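3.2 Paper handling with the glove rig

Thin paper is a bad object for most teleoperation setups. It bends, it slides, it sticks to the table, and by the time the operator sees the corner lift in the video the grasp has already failed. So for this part of the study we dropped the robot from the recording loop and recorded bare table work, operator hands only, with gloves for finger motion and a tracked controller on the back of each hand for the wrist pose. Retargeting to the arm is done later, offline (Section 4).

The rig is the Kastholm glove mount with two changes. First, the controller plate was moved back from the knuckles, as in the earlier version the weight pulled the glove forward and the finger readings drifted during long sessions. Second, the cables are strapped at the wrist, so a tug on the cable no longer moves the controller. Small changes, but the drift mostly went away. Head camera is on during every take and looks down at the table. No side cameras.

Task: printed slips, some folded and some flat, put out on a white tabletop. Operator has to bring one slip in front of the body, unfold if needed, press it flat with both hands, release. Slips are ordinary office forms on white or pink paper, table grid printed on one side. We did not laminate them or pick stiffer stock. Used slips go back in the pool with whatever creases they picked up, which made the set harder over time and also a bit uneven between operators. We come back to this in 3.4.

Four operators took part. Yu-na Sun and Chang-ho Woo had used the rig before, Geum-ok Moon and Yolanda Taipe had not. Each got a short practice block that was thrown away. After that no coaching, except to keep the hands inside the camera view. In total 917 takes were recorded, 104 of them removed for tracking loss on one or both controllers. Removal was done by script and then checked by hand by Deok-su Cheon, who was not an operator.

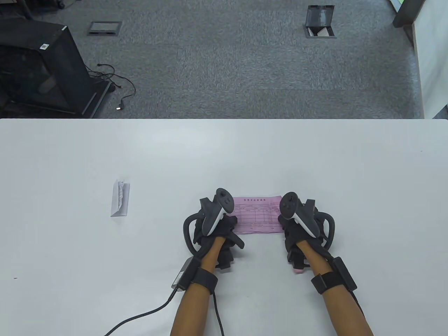
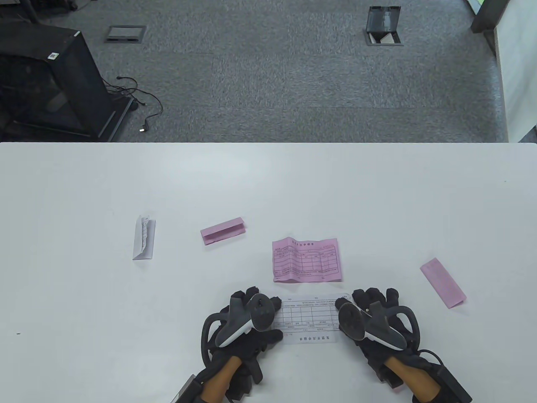 Figure 3. Paper handling on the white table, seen from the head camera. Both hands gloved, with a controller on each.

Why record the wrist with a controller when the glove already gives hand motion?

The glove reports finger bend but has no good idea where the hand is in the room. For paper this matters a lot, a small height error at the wrist means the fingertips press too hard or hover over the sheet. The controller gives the wrist position and rotation in the same frame as the head camera, and the two streams are joined by time stamp afterward.

3.3 Segmenting the takes

Each take was cut into four phases: reach, contact, flatten, release. Reach ends when wrist speed drops under a fixed limit near the table plane. Contact ends when both hands are down and the finger bend is stable. Flatten is the hard one. Operators do it in very diffrent ways – Sun pushes outward from the middle, Taipe holds one end still and wipes with the other hand, Moon changes from one to the other depending on the crease. A single speed rule did not catch all three. We ended up using the distance between the two controllers together with finger bend, and this worked for the outward push and fairly well for the wipe.

For the mixed style it still makes errors. Typical case: operator stops in the middle, lifts one finger to look at the print, puts it down again. The script reads the lift as release. Over 500 takes were relabeled by hand for this reason, mostly the end point of flatten. Slow work, and we would not do it this way again. A learned segmenter trained on the corrected labels is the obvious next step, tried only in a rough form so far.

Labels from the Staltari tool were kept as a second reference. They agree with ours on reach and contact. On flatten the tool tends to cut early, likely a result of its default settings, which were tuned for rigid parts. Numbers are not reported here as the settings were not matched.

3.4 Limits

Crease history was not logged. A slip folded many times opens more easily than a fresh one, and we can not separate this from the operator getting better. Order of operators was fixed too, so the later ones got the softer paper. Should have been shuffled.

Fingertip force is missing completely. Press strength is guessed from bend and wrist height, and the guess is poor once the hand is flat on the table. Pads from Ruton were tested on one glove but made the fingertips too thick to get under a paper edge, so they were left out.

Lighting was left as it was in the room. The white forms have low contrast against the white table and the edge detector loses them more often then the pink ones. For the policy in Section 4 we therefore train on both colors together and report them separately.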